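Lelard Robotics Club
Minutes of the regular meeting, March 17, 2018

Present: Nighat Virk (chair), Torbjørn Rønning, Teodor Løken, Gonçalo Barreto, Holger Kristiansen (minutes)
Apologies: none received

Grippers and desks, brick wall side of the room 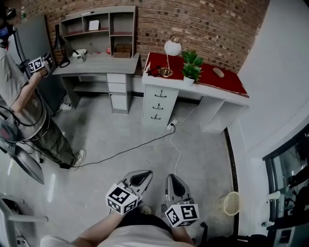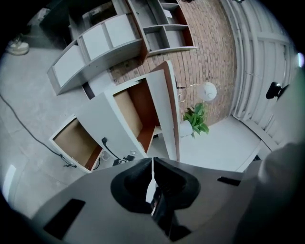

Page last changed by H. Kristiansen, revision 2

1. Opening

Nighat opened the meeting at the club room. The minutes of the last meeting were approved with one correction. The name of the competition is spelled Drarnska, with one k, and Holger will fix it in the old file as well.

2. Hand-held grippers

Torbjørn reported on the student project. The team is recording desk tasks by hand with the grippers and will use the recordings to train the arm for the Drarnska entry. So far they have 54 recordings. Teodor has looked through all of them and considers 36 good enough to keep. The rest have problems with the markers. In most of these the student turned the wrist too far and the cube faces were out of view for part of the task.

Gonçalo asked if the bad recordings could be trimmed and used in part. Teodor said he would prefer to record them again, as trimming takes longer than doing the task. Nighat agreed. Agreed that a recording with the marker lost at any point during a grasp is not kept.

Torbjørn asked everyone to start with both grippers pointed forward and to hold still for a moment before moving. Students have been skipping this when they are in a hurry. Teodor will write it on a card and tape it up by the door.

There was some discussion about the finger pads. Gonçalo thinks they are wearing on the inside edge and that this explains the slipping on smooth drawer fronts. Torbjørn has not seen it. Gonçalo will order new pads from Semeniuk and the two sets will be compared on the same drawer.

3. Choice of tasks

The entry form asks for a main task and a backup task. Holger proposed opening a drawer, putting in a small object and closing it again. Teodor proposed switching on a desk lamp. Torbjørn said the lamp would be hard to judge from the recordings - the base slides and the students end up chasing it across the desk. Gonçalo pointed out that the same is true of the mouse.

Agreed: the drawer is the main task. Coiling a cable was suggested as the backup and dropped again after a short discussion. The backup is left open until the April meeting. Anyone with a proposal should send it to Teodor in writing, with a note of which objects are needed.

4. Cables and floor

Nighat brought up the cables again. A person walking with a gripper in each hand is watching the grippers and has no free hand. She wants the black cable moved to run along the wall before the next recording session. Holger has cable covers left over from the open house and will bring them. The power strip stays on the floor for now, as the leads do not reach if it is put up on a desk.

Torbjørn asked that furniture not be moved during a session without telling the person who keeps the log. If a piece is moved, the log should say so and a new session number should be started.

5. Software

Teodor has moved the club's recordings to the new Hellska folder layout. The old folders can still be read but should not be added to. File names now carry the session number first, then the task, then the initials of the student. Gonçalo asked if left and right grippers could be marked in the name too. Teodor will add this and send out a short note.

The club laptop has been running out of disk space. Copying over one session now takes over 2 hours, and it has failed when the lid was closed. Please leave the lid open. Holger will get a price for an external drive.

6. Competition entry

The entry form is nearly complete. Still missing are the safety sheet and the signed page from the school. Nighat will handle both. The form has to go in before the end of April. Gonçalo and Torbjørn will travel with the students, and the arm goes in the same van.

7. Any other business

Gonçalo would like younger students to be allowed to try the grippers. Agreed, provided one of the older students is next to them and the recordings are kept in a separate folder.

8. Actions

Nighat - safety sheet and school signature
Torbjørn - compare old and new finger pads with Gonçalo
Teodor - card by the door, file name note, collect backup task proposals
Gonçalo - order pads from Semeniuk
Holger - cable covers, drive price, correct the old minutes

The next meeting is in April, same room. Holger will send out the time.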